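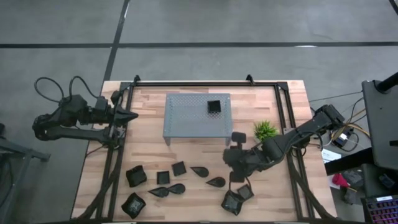
Black on black: the Inskip gallery

Welcome to the Inskip corner of the Drillcombe site! I'm Gemma Haworth, I look after the two-arm table in our Drarnport lab, and I've been promising a gallery page since September. There's a short introduction and then some notes to go with the table, a line or two each where I could manage it and rather more where I got carried away.

Inskip is our name for a way of teaching a pair of arms to pick up soft things they can barely see. Most picking systems lean on colour and on nice clean edges, so we took both away. Everything that has to be picked is black, and so are the arms and the grippers. If the method copes with a black pouch under a black gripper, I'm fairly relaxed about how it'll get on with a blue one.

The pieces
Pouches, flat squares and teardrops, all soft. The crumpled pouches are the easy ones (I know, I'd have guessed the other way round as well) because there's plenty sticking up for the fingers to close on. A square spread out on the planks is a proper nuisance. The arm has to come down almost to the wood, press, and drag the fabric into a fold before there's anything to hold.

Teardrops, tip to tip
My favourite bit of the whole layout. Put a couple of teardrops point to point and you get a sort of bow, and early versions of Inskip were convinced it was one object. They'd go for the middle every time and come up with nothing, or with one piece dangling by its tip. I leave a pair like that in the scatter quite often now, mostly out of spite.

The right arm, low over the table
Fingers pointing straight down is how we like an approach to look. We tried sloping ones and they skimmed over the flat squares. Once the fingers are down, Inskip more or less stops trusting the picture and listens to the gripper motor instead: how hard it's working, and how soon. Soft cloth gives a slow, mushy rise. Bare table gives a sharp one, and I wince.

The left arm
It waits up and out of the way with its gripper pointing in across the table, ready to take a corner if the other arm gets hold of a square badly. Sharing the work was Multon's idea — that's our sister project, they do bedding — and we borrowed it wholesale. Thank you, Multon!

The perforated shelf and the cup
The grey shelf stays near the top of the table and the little black cup lives on it. Both arms have to work round it. A run where the cup gets knocked is marked as failed, even if the pick was lovely.

The plant
Green, spiky and very close to the right arm. It stays put during runs, and it's been great for catching lazy elbow paths. We had a planner that was perfectly happy to comb through the leaves, and we don't use that planner any more.

Cables
Looping up behind the left arm, trailing off the side from the right one. Please don't write in to tell me about cable trays, I've had the emails.

So does it work?
Better than I'd hoped! Our last set was 42 picks from mixed scatters, with the camera-only version given the same layouts. Inskip dropped or missed 3. The camera-only one missed 20, and nearly all of those were flat squares. It's one set on one table, so I wouldn't put it on a mug yet, but the gap has stayed wide every time we've rerun it.

What it's slow at
Deciding. It spends 2 seconds on each touch before it commits, and on a messy table that adds up until you want to reach in and do it yourself. Shortening the wait makes it guess, and then it starts mistaking the grain of the wood for cloth. I've got a shorter version half working with the pouches. The squares are still arguing with me.

Last updated Fri 29 May. If you'd like the layouts to try on your own arms, ask through the Drillcombe contact page and say which gripper you've got.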